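The Weight of Packing

The inventory for the Sekiguchi estate ran to 881 lines, and Afaf Abou Jaoude had been told to close it by the end of July.

She worked from the top. Line 1 was a writing desk, line 2 was the key to the desk, line 3 was a second key that did not fit the desk. Gralent Storage paid by the closed line, so the key that fit nothing was worth the same as the desk. She entered its length and its weight, wrote "purpose unknown" in the remarks column, and moved on.

Toàn Thái did the packing. He had done it for 14 years and had a fixed procedure. Cardboard went down first, then the object, then paper, then a second layer of cardboard cut to the outline of the first. The bundle was tied twice across the short side and once along the long side. He used twine for everything. Tape, he said, left a residue on old finishes, and the residue showed up later as a claim.

"Line 406," Afaf said.

"What is it?"

"A box of string."

He came over to look. The box was shallow and had once held shirts from a shop called Stastetti. Inside were short lengths of string and cord, each wound into a figure eight and fastened at the waist with its own loose end. A paper label was attached to each one. The labels gave a length in inches and a word or two: roses, trunk, kite, M.'s coat.

"One line or many?" Toàn asked.

The manual covered this. Section 2 said that like items in a common container were to be entered as one line unless individually identified. The pieces were individually identified. Afaf read the section again and checked the definition of "identified" in the back, where it said that a label in the owner's hand was sufficient.

"Many," she said.

It took them the rest of the afternoon. He read the labels aloud and she typed. The inventory went from 881 lines to 1,027. At four o'clock the Dollska valuer telephoned to ask why the file had grown, and Afaf quoted Section 2 to her. There was a pause on the line while the valuer found her own copy.

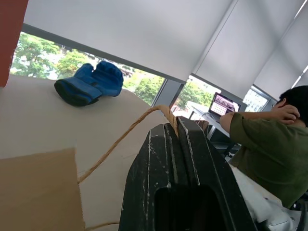

"What value do I put against them?" the valuer asked.

"Zero is allowed. Blank is not allowed."

"Then zero."

Afaf entered zero in the first row and copied it down. The software asked her to confirm. She confirmed.

Toàn was still at the bench with one piece in his hand. It was longer than the others and the label had only the measurement on it, no word. He laid it against the steel rule. Then he laid it against the rule a second time, pulling out the slack.

"She has this at 60," he said. "It's 62."

"String stretches."

"Not this kind. Not lying in a box."

Afaf waited. The remarks column for the row was open and the cursor was in it. She could write "label incorrect," or she could write nothing, as remarks were optional for items of no value.

"Which figure do you want?" she asked.

He wound the piece back into its figure eight, with the waist a little tighter than it had been, and put it in the box with its label facing up.

"Hers," he said.

She typed 60 and closed the line. He cut a sheet of cardboard to fit the lid, set it on top, and tied the box twice across the short side and once along the long side. Afaf scrolled down to the next entry -- a lamp, brass, no shade -- and read it out to him.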